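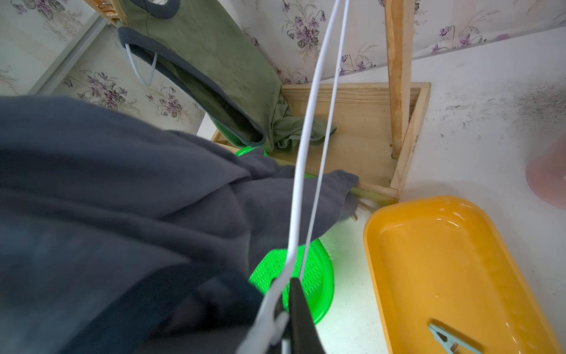

Ondale College of Domestic and Residential Services
Unit 14: Garment Care and Wardrobe Management
Handout 3: From the laundry basket to the clothes rack

Prepared by Muthoni Mugo for the Residential Services course. To be read before the April practical.

1. Purpose of this handout

This handout covers the stage of garment care that falls between drying and storage. Students will already have completed the sessions on sorting, washing and stain treatment, and should bring their notes on care labels to the practical. The present session deals with the handling of clean, dry garments: how they are taken from a basket, inspected, placed on a hanger and hung on a free-standing rack.

The procedure set out below is the one used by the College in all its assessments. Students on placement may find that their host establishment follows a different order of work. In such cases the host's procedure is to be followed during the placement, and the College's procedure is to be followed in the practical examination.

2. Terms used

Hanger: the whole article, consisting of the hook, the neck and the two shoulders.

Rail or bar: the horizontal part of a rack from which hangers are suspended.

Rack: a free-standing frame with a bar, two uprights and a base.

Basket: any open container in which clean garments are brought to the work table. A container used for soiled linen is referred to in this course as a hamper, and the two are never exchanged.

Trim: a band of cloth, ribbed or plain, finishing a neckline, cuff or hem. Trim is often of a different colour and a different weight from the body of the garment, and it may recover its shape at a different rate.

3. Preparing the work table

The table should be cleared and wiped before clean garments are brought to it. A pale surface is preferred for practical work, as loose threads and lint are more easily noticed against it. The basket is placed within easy reach and the rack stands towards the rear of the table, or behind it where a full-height rack is used.

Baskets should be smooth inside. Run a hand around the rim and over the ventilation holes before use. A rough edge on moulded plastic will catch a fine knit, and a basket with such an edge should be labelled and returned to the store. Wooden racks and boxes should be checked for splinters in the same way, in particular at the ends of the slats, where unfinished pine tends to lift.

Hangers are to be laid out before the first garment is taken up. Students who search for a hanger while holding a garment commonly set the garment down again in a heap, and the work of shaking it out must then be repeated.

4. Taking up the garment

Garments become entangled in a basket. Sleeves work their way into one another, and a heavier item will hold down the lighter ones beneath it. The correct method is to find the neckline first. On most shirts and tops this can be done by looking for the collar band or the neck label, either of which will show the wearer's size and the position of the back of the garment.
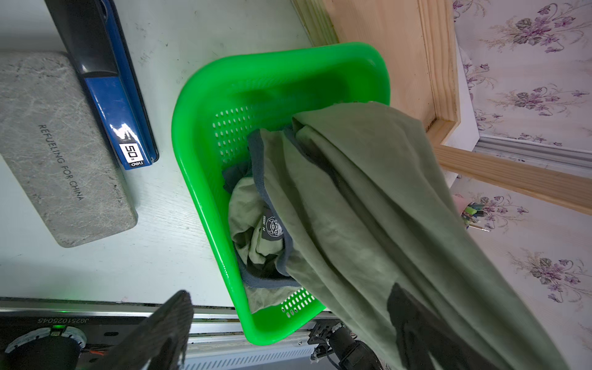 Once the neckline has been found, the garment is lifted by the shoulders, one in each hand, and raised clear of the rim. It should not be drawn out by a sleeve or a hem. Pulling from one end places the whole weight of the garment on a single seam, and where the cloth passes over the rim of the basket it will crease along that line. If a second garment rises with the first, lower both and separate them inside the basket.

The garment is then shaken once, firmly, and held at arm's length for inspection. Students should look for:

– loose buttons and open seams
– marks that have survived washing
– twisting of the side seams
– trim that has stretched or curled

Any garment with a fault is set aside for mending and entered in the repairs book. It is not hung with the rest.

5. Placing the garment on the hanger

There are two accepted methods. Students will be expected to demonstrate both.

Method A (from below). The hanger is passed up through the hem and into the body of the garment until the hook comes out at the neck. This method is slower, but it does not strain the neckline and is required for all closed necks, including ribbed crew necks and polo necks.

Method B (through the neck). One shoulder of the hanger is passed down through the neck opening and into the sleeve, and the second shoulder is then brought in after it. This is acceptable for open collars, for loose knits with a wide neck, and for garments that button fully down the front.

Whichever method is used, the hook should stand upright in the centre of the neck opening, and the shoulder seams should lie along the shoulders of the hanger. A garment that hangs at an angle has almost always been placed off centre at this point. It is best corrected on the table, before the hanger is taken to the bar.

Slim plastic hangers are suitable for light tops. They are not suitable for heavy knitwear or for any coat. In the course text, Guangming Xie recommends that heavy knitwear be folded and shelved in all circumstances, and the College follows this recommendation.

6. Hanging on the rack

The hanger is carried by its neck, with the free hand supporting the lower part of the garment so that it does not drag across the table or the basket. The hook is lifted over the bar and lowered until it takes the weight. The hand is withdrawn only when the hook is seated.

Hooks should all face the same way. The usual rule is that the open end of the hook points to the back of the rack, so that several hangers may be lifted off together in one movement if the room has to be cleared quickly. Fill the rack from one end, leaving a gap of two fingers between garments.

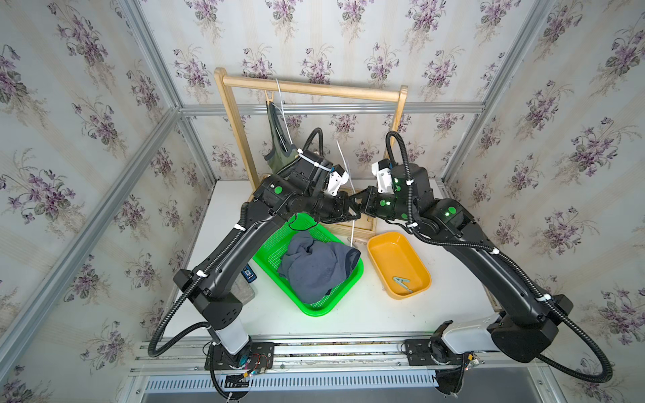 A small rack will tip if it is loaded only on one side of its centre. Where fewer than four garments are to be hung, they should be spread along the bar and moved together as further garments are added. The base must stand flat on the table, clear of baskets, trays and cloths, and should be checked by pressing lightly on each end of the bar.

Once hung, each garment is smoothed from the shoulder downwards with the flat of the hand. Collars are turned, cuffs straightened and the hem pulled level. Wrinkles across the lower part of a garment will often drop out by themselves overnight. Those at the neckline seldom do, and should be steamed.

7. Order of work

Where a basket contains garments of several weights, the College requires the following order: light tops, shirts, heavier tops, trousers. Dark and light garments may share a rack provided that all are fully dry. Trousers are folded along the crease and hung over the bar of the hanger, with the waistband to the left.

8. Assessment

The practical is marked out of 30. Preparation of the table carries 4 marks, taking up and inspection 8, use of both hanger methods 10, and hanging and finishing 8. The pass mark is 18. Candidates are given one mixed basket and are not told its contents beforehand.

Marks are deducted for garments dropped, for garments drawn out by the sleeve, and for hooks facing in different directions. No marks are given for speed, though the basket must be emptied within the time allowed.

9. Reading and materials

The relevant chapter of the course text is on short loan from the Kirnier Library, shelf 344. Students who wish to practise may book a table, a rack and a basket in the Cuva Room through the unit office. Equipment is to be signed for and returned to the same shelf by 5 p.m.

Questions on this handout should be brought to the preparatory seminar. Handout 4 deals with folding and shelf storage.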